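In Praise of the White Tabletop

My mother kept a dark oak table because dark oak forgives, and for most of my life I thought she had the right idea. Crumbs vanish into it, and so do pen marks and the little rings that cups leave behind. Then we moved to Okport, into a place with a plain white work table, and I'm afraid I have become rather a bore on the subject.
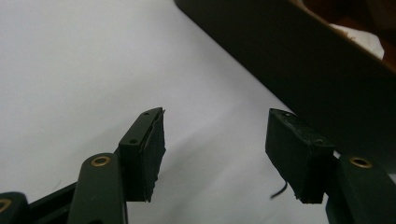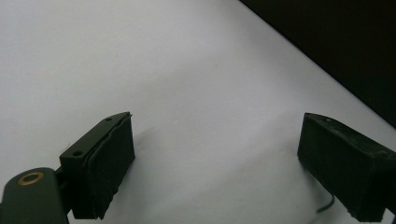
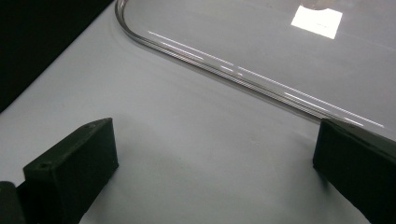
A white surface three times over, with a clear plastic piece on it in the last.

Jaqueline Barajas
Contributing writer, home and household

What I love is how a white top makes you look at things. A clear plastic tray or lid, the sort I would hunt for all over my mother's kitchen, gives itself away by its rim and the shine along it. Shadows show up softly, and you notice the hour by them – or I do, at any rate, when I ought to be answering letters.

Yes, it needs wiping. I wipe mine every evening, and it takes less time than boiling the kettle. My neighbor in Wosside paid $343 for a speckled top so she would never see the dirt, and I do understand, dear heart that she is. But the dirt is still there, and I would sooner meet it while it's small. Give a pale table until December before you make up your mind, and leave some of it bare if you can bear to.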